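Buscar en la revista
Buscar
Imprimir
Enviar por correo electrónico

4. Nombrar los envases de casa: resultados y discusión

4.1. Las respuestas en conjunto

Las 179 personas que completaron el cuestionario Fluvier nos dejaron 2.310 respuestas válidas, y la primera impresión al leerlas seguidas es de una riqueza enorme. Esperábamos variación en los recipientes de cocina, bien descritos en los atlas lingüísticos, y la hubo; lo que nos sorprendió fue encontrar tanta o más en el armario de la limpieza y en el estante del baño. Son objetos recientes en la historia del hogar, casi todos de plástico, que llegaron a las casas sin un nombre tradicional esperándolos. Los hablantes se lo han tenido que buscar, y lo han hecho con una libertad que da gusto leer.

Como se explicó en el apartado 3, el cuestionario no mostraba fotografías. Cada pregunta describía una situación («quiere regar una planta pequeña sin mojar la tierra», «se le ha acabado el alcohol y va a rellenar el recipiente») y pedía el nombre que la persona usaría al pedírselo a alguien de la familia. La decisión se debe a Tane Tautahi, que en el estudio piloto comprobó que las imágenes empujaban hacia el nombre comercial o hacia el material. Con la situación por delante aparecieron, en cambio, palabras que los informantes creían exclusivas de su casa y que luego resultaron compartidas por pueblos enteros.

Se admitieron respuestas múltiples y se conservaron las dudas, las correcciones y los comentarios al margen. Un «mi madre decía otra cosa, pero ahora no me sale» ocupa su casilla en la base de datos igual que un sustantivo limpio, aunque no entre en el cómputo de respuestas válidas.

4.2. El recipiente que rocía

Ningún objeto del cuestionario dio tanto de sí como la botella de gatillo. La serie general la forman pulverizador, atomizador, rociador, vaporizador y espray, todas ellas registradas en los diccionarios y todas con reparto geográfico reconocible. Por debajo corre una segunda serie, mucho más viva en la conversación, de formaciones imitativas: flus-flus, fis-fis, chus-chus, flis-flis, y algunas variantes con una sola sílaba que los informantes escribieron con visible inseguridad ortográfica («no sé ni cómo se pone»).
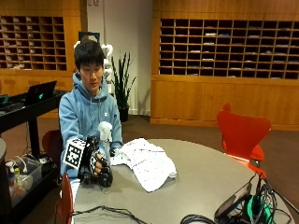
Figura 3. Botella de plástico transparente con cabezal de gatillo blanco, referente de la pregunta sobre el recipiente que rocía.

Las formas imitativas se han tratado a menudo como lenguaje infantil, y nuestros datos invitan a revisar esa idea con calma. Las emplean adultos que hablan con adultos, también en el trabajo. Una peluquera anotó que en su salón nadie pide «el pulverizador», y que si alguien lo hiciera pensarían que es el primer día que entra. Varios encuestados dieron la forma culta en la primera línea y la imitativa en la segunda, con la aclaración de que la segunda es «la de verdad». Esa jerarquía íntima, en la que la palabra considerada menos correcta es también la más auténtica, nos parece uno de los hallazgos más bonitos del trabajo.

Desde el punto de vista fónico, las imitativas comparten un esquema muy estable: reduplicación, sílaba cerrada por sibilante y, con frecuencia, un arranque en fricativa o africada. La vocal es lo que se mueve. Christos Fragkou (comunicación personal) sugiere que la alternancia entre i y u podría guardar relación con la finura percibida del chorro, de modo que fis-fis quedaría para el perfume y flus-flus para el limpiacristales. La hipótesis es tentadora, y hay hogares en los que se cumple a la perfección, con las dos palabras repartidas entre el baño y la cocina. En otros, sin embargo, una sola forma sirve para todo, y el material disponible no permite decidir si hubo reparto y se perdió o si nunca existió.

Merece mención aparte el género. Pulverizador y compañía son masculinos sin vacilación. Las imitativas también lo son casi siempre, pero aparece algún «la flus-flus», explicado por el propio informante: «por la botella». La concordancia con un sustantivo que no se pronuncia es un fenómeno conocido en los nombres de marcas y vehículos, y es estupendo verlo funcionar en un rincón tan modesto del léxico.

4.3. Bote, tarro, frasco y los demás

Si el recipiente que rocía produce invención, el que simplemente contiene produce discusiones. La pregunta por el envase cilíndrico y cerrado, de tamaño manejable, dio respuestas que se contradicen de una comarca a otra y hasta de una hermana a otra. Para unos, bote es la palabra general y lo abarca todo, desde las pastillas hasta el champú. Para otros, un bote es de lata o de cristal, tiene la boca ancha y jamás contendría un líquido que se vierte. Frasco arrastra un matiz de farmacia o de tocador en buena parte de las respuestas peninsulares, mientras que en las americanas resulta mucho más neutro. Pote aparece donde se esperaba y también donde no se esperaba.

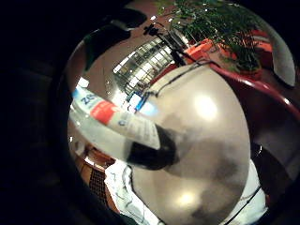

El tapón interviene en estas decisiones más de lo que habíamos previsto al redactar las preguntas. Danuta Dudek, que codificó los comentarios libres, advirtió que muchos informantes justificaban el nombre por la manera de abrir: lo que se desenrosca es bote, lo que se aprieta es tubo, lo que tiene cuello es botella aunque sea diminuta. El contenido queda en segundo plano, y el material casi desaparece. Una encuestada lo resumió así: «Si lo puedo poner boca abajo para apurarlo, es un bote; si se tumba y rueda, es un tubo». No es una definición que vaya a adoptar ningún diccionario, pero ordena con una eficacia admirable lo que ella guarda en su estante.

La vida del envase después de su primer uso abre otra vía. Al vaciarse y rellenarse, el recipiente puede conservar el nombre del producto antiguo («el del suavizante», aunque lleve agua), tomar el del nuevo o pasar a llamarse por quien lo usa. Recogimos ejemplos de las tres soluciones, a veces dentro de una misma familia. La primera es la más productiva para el lingüista, ya que fosiliza marcas y productos que los jóvenes de la casa no han llegado a conocer. Hay nietos que piden un envase por el nombre de una lejía desaparecida y que se enteran, al responder al cuestionario, de que aquello era una marca.

4.4. El contraste con la encuesta Treloar

La encuesta Treloar, dirigida por Shayne Costigan, trabajó con 30 hogares y entrevistas grabadas en lugar de formulario. Las coincidencias son alentadoras: también allí las formas imitativas salen en la conversación espontánea y se esconden en cuanto el entrevistador pregunta por «el nombre». La diferencia principal afecta a los diminutivos. Botecito, frasquito y tarrito abundan en las grabaciones y escasean en nuestro formulario, donde la gente tiende a escribir la palabra desnuda. Quien se fíe solo de respuestas escritas se perderá, por tanto, una parte considerable del uso real, y reconocemos sin reparo que es nuestro caso en este punto.

Stojan Spahić nos ha señalado además que el diminutivo puede distinguir clases y no tamaños. En el habla de Surholm, donde reside una comunidad hispanohablante que él conoce bien, un botecito es un envase de medicinas de cualquier dimensión, y un bote pequeño de conserva sigue siendo un bote. Nada en nuestros formularios lo desmiente, y algunos comentarios apuntan con claridad en esa dirección.

4.5. Cuestiones abiertas

La edad, que tanto explica en otros campos, explica poco en este. Flus-flus tiene defensores entre los informantes mayores y entre los más jóvenes, y la palabra espray, que suponíamos en avance constante, se reparte con bastante regularidad. Pesa más haber crecido en una casa donde se cosía, se planchaba para otros o se cuidaban plantas, oficios y aficiones en los que el recipiente que rocía se pide muchas veces al día y acaba teniendo un nombre corto.

La segunda ronda, prevista para abril, incorporará entrevistas breves con el módulo oral Akus e incluirá por primera vez los verbos. Ya tenemos indicios de un paradigma entero en marcha, con «dale un flus», «échale dos fis» y un espléndido «flusflusear» que una informante usó en los comentarios sin entrecomillarlo siquiera. Las formas verbales se analizarán junto con las interjecciones, y las transcripciones se codificarán con los criterios ya descritos en el apartado 3.

Imprimir
Enviar por correo electrónico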